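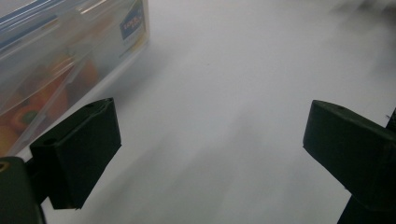 Fingers open, container with peppers off to the left.

Verkix handheld pair: width reading freezes

ikel_bench
One of our two grippers stops updating its width value partway through a container task. The number sits at 91 mm while the fingers keep moving. No error in the Ganow logger, timestamps keep advancing. First logged fault is at sample 2843 of a 3000-sample run. Swapping the USB ports changed nothing.

tolstack
Cable. Do both units run separate leads?

ikel_bench
Yes, one each. Setup: 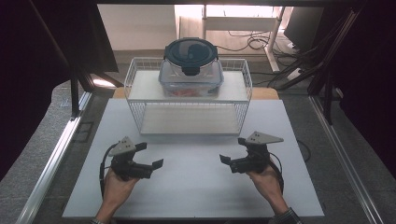 Both grippers over the board, closed container on the wire basket.

tolstack
The left lead loops down beside your hand. Every wrist turn pulls on the connector. Tie it off to the body and rerun.

mu_zero
Disagree. A bad lead drops packets, and he says the timestamps are fine. A frozen value with a live clock is the encoder or the magnet. Ours came loose in August and read a constant for the rest of the session.

tolstack
Depends where the clock is. If Ganow stamps on the host, it will repeat the last good value forever. Check that before opening anything.

ikel_bench
Will check. From our bench log: 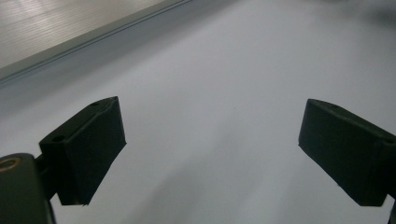 KUMSA, 25 November 2022
Lead tied off, both units. Eighteen runs, fingers only, no container. Two freezes, same gripper as before. Stamps confirmed host side, so a dropped packet can't be ruled out. Screws on the finger mounts checked, none loose.

mu_zero
Two in 18 with strain relief on. Still the magnet, in my view.

tolstack
Or the lead was already damaged. Swap leads between the two units. If the fault moves, it's the lead.

ikel_bench
Did that and wrote it up on our page, pasting it in:
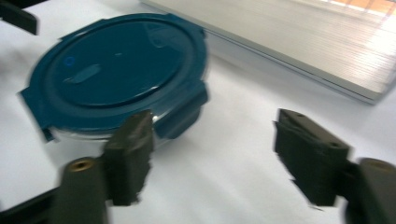

1 min read
Swapped leads, repeated the task with the round container. The fault moved to the other gripper. Replacement lead on order – until it arrives we discard any run where the width is constant for more than a second.

mu_zero
Fair enough, lead it is. I would still open the housing. And one second is too long a threshold for fast closes.

ikel_bench
Shortening it would flag every hold where the fingers are meant to be still. Leaving it for now.

tolstack
Compare against finger position in the video instead. Slower, but it catches both cases.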